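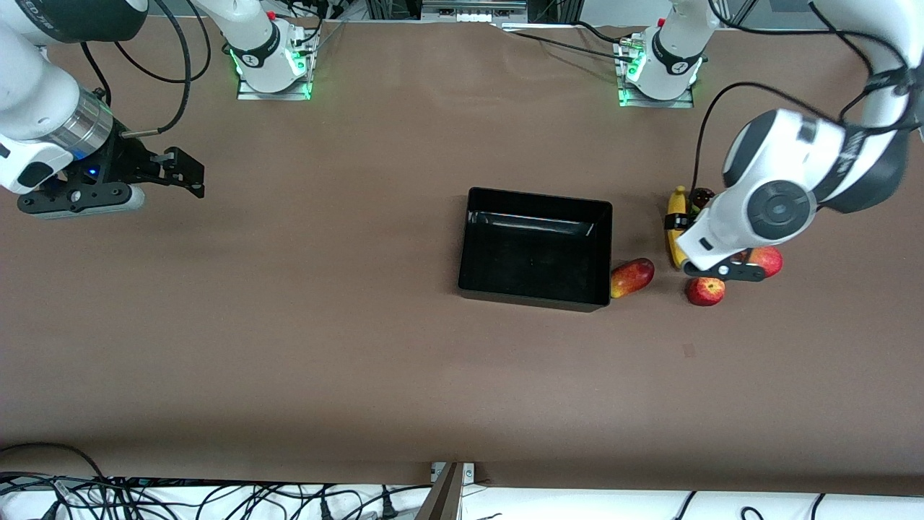

How to budget a two-arm tabletop cell without getting surprised

Norar lab notes, last touched in June. Written fast, sorry. Chrysanthi Pappas did the first version, I've cut it down.

Most people price the arms and stop. The arms are the easy line. Quote comes in, you paste it in the sheet, done. It's the rest that gets you.

Step 1. Write down the task first

One sentence. "Move fruit from the table into a tray." Good enough. If you can't get it into one sentence you're not ready to ask for quotes. Put down the heaviest thing you'll pick up and the widest. For us that's a mango, some days a big apple. Payload and grip opening both come from there.

Step 2. One arm or two

Price both. Two arms means 2 bases, 2 grippers, 2 sets of cables, more table. Sometimes one arm and a better gripper does the job. If the arms have to hand things to each other, or reach the far sides of a wide table, go for two and don't argue with yourself about it.

Step 3. The table

Measure reach before you order. Bases go along the back edge, work goes in front. Leave room so the elbows can swing out without hitting a wall or a monitor. Our first table at Drundside was too narrow and we bought a second one. 600 dollars gone.

Check that the top can take bolts or clamps. Ask what the mounting plates need, get hole spacing in writing.

Matte covering for the top. Shiny tops throw glare at the cameras. Paper is fine, goes creased after a while, so buy a roll and put it under consumables.

Step 4. Grippers

Quoted separatly more often than not. Look for the line. Not there? Ask. Parallel grippers do most tabletop work. Budget spare fingers, one set per arm, and ask how long they take to ship. Wolde quoted us 5 weeks.

Step 5. Cables and power

Everybody forgets. Power, data, e-stop, gripper lines, camera lines. They all end up at the edge of the table. Put in:

- longer cables than you think, arm fully stretched plus slack
- clips, sleeves, a cable tray under the table
- power strips, and a check on what else is on that circuit
- clamps for camera mounts

400 covered this for us. Don't bury it in "misc", it gets cut.

Step 6. Props

Trays, bins, objects. Cheap but it repeats. Plastic tray with low walls to start with, easy to reach into. Real fruit bruises and needs replacing, fake fruit weighs wrong. We budget for both.

Step 7. People time

Unboxing, bolting down, calibration, first test moves. Hiwot Sisay keeps our hours sheet and setup is always the line we lowball. Take your guess and double it. Training goes in here too, if the vendor charges for it.

Step 8. Get quotes

Same list to every vendor, same wording. Ask Brukis or whoever you use for shipping, import fees, warranty and support as seperate lines. Compare totals, not arm prices.

Before you send it up

Task sentence at the top. Spares in. Cables in. Consumables in for the whole year. Lead times next to each item, longest one first so whoever signs it sees what has to be ordered now.

Sheet template is in the shared folder, copy it, don't edit the master.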